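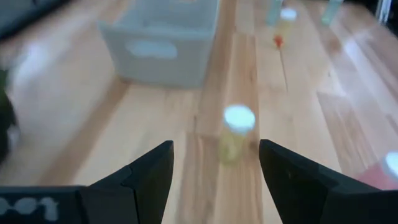
Hala Salem thinks we should stop teaching the robot to be careful and start teaching it to be quick, and she left me a long comment under my last post to say so. Her argument is that Pamness (our club's tidy-up challenge, for anyone new) is scored on how much ends up in the bin before the buzzer, and that a dropped bottle costs you next to nothing if you've already moved on to the following one.

I've been chewing on that all week. She has a point! Our team has always gone for slow and gentle, mostly because I'm the one holding the controls for the practice runs and I'm a slow and gentle sort of person. I park my mug in the same spot every time. I reverse into car parks at the speed of a milk float.

So this evening was little yellow bottles with white caps, on bare floorboards, and I tried it both ways. Small upright things are my least favourite. Come in a touch too fast and you nudge the bottle with one fingertip before the other one is anywhere near, and then you're chasing it. Come in straight down the line of the boards with the gripper already open and it's a much calmer business. I've started using the seams between the planks as a sort of runway, and I'd recommend it to anyone else on a wooden floor – though I've no idea what you carpet people do.

The other thing is glare. We do our runs when the sun's coming in through the window, and a big bright patch on shiny boards makes everything harder to judge. Říha, which is what we call the bit of software that decides where to reach, was named by someone at Stonden who left before I joined, and I still can't say it properly. It has 303 practice runs in it now. The target for the spring round is 2,486, so you can see why Hala is so keen on speed.

Jarkance have entered again, by the way, and they've got 3 teams this time, the show-offs. Last year they beat us by 70 points and were very nice about it, and somehow that was worse.

My plan for March is to do the long reaches fast and the last little bit slowly, and see whether that keeps everybody happy. Hala, if you're reading, you're very welcome to come and have a go on the controls yourself. Bring biscuits, we've run out, and the kettle needs a good thump on the left side before it'll switch on.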